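A Cup, a Dinosaur and a Dolphin: Talking With the Woman Behind Candville's Odds and Ends Shelf

7 December 2019

If you have ever walked into the toy library on Clegg Street and come out with something you had no plans to borrow, you already know the shelf I mean. It runs along the back wall, past the puzzles, and it holds everything that doesn't belong to a set. I have been wanting to talk to its keeper for ages, and in November she finally gave me a whole afternoon (and two cups of very strong tea).

She asked me to leave her name out. "People should come for the toys," she said. "I'm just the one who sorts them."

She has been sorting them for 7 years. Before that she taught kindergarten in Hirnia, where she got into the habit of keeping any toy that had lost its partner. When she moved to Candville, the strays moved with her – two trunks full – and they became the start of the shelf. The library's catalog now lists 705 single items, and she seems to remember where every one of them came from.

What I loved most was hearing how she puts things together. Families can borrow one piece, but the favorites are the mixed bins, which go out for 30 days at a time. I expected themes, like farm or ocean or kitchen. She laughed at me!

"Oh, themes are lovely, but a child finishes a theme so fast," she said. "You give them a farm and they play farm. You give them a dolphin and a dinosaur and a cup, and now they have to think. Who lives in the cup? Who's thirsty? I had one little boy who decided the dinosaur ran a hotel."

Her rule is to start with one soft thing, then add a creature that isn't soft, then something from around the house. The last piece is whatever catches her eye. Brushes are a great favorite of hers, because they make a noise, they feel interesting on your palm, and they can be a hedgehog or a broom or a very small forest. She likes plain gray bins for all of it, so the toys are the brightest things a child sees when looking in.
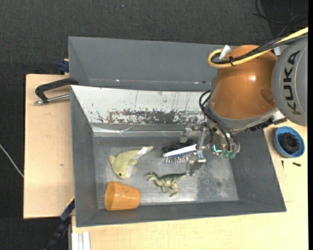

Keeping the Soft Ones Soft

The plush animals take the most work, and she talked about them with real affection. Each one gets a gentle wash in a pillowcase, a slow dry on a rack and a good going-over of the seams. She mends with thread from Arnik, a little sewing shop a few doors down, and she always picks a color slightly off from the original.

"I like a repair you can find," she told me. "Kids run their fingers along it. They'll tell you the bear had an operation."

I asked if anything had ever been beyond saving. She thought about it for a while and said there was a rabbit, once, whose ears had gone. It is still on the shelf. It goes out as a seal.

Before I left she let me pack a bin of my own. I chose a knitted owl, a plastic crocodile and a wooden spoon, and then stood there for ages over the fourth thing. She waited very patiently and finally handed me a funnel. I have no idea what it's for, and I can't wait to find out.

Recent Posts

Rainy Day Games for a Small Apartment
How to Mend a Plush Seam With a Ladder Stitch
The Hirnia Puzzle Swap: What We Brought Home
Five Things to Do With a Wooden Spoon
A Morning at Arnik, Button by Button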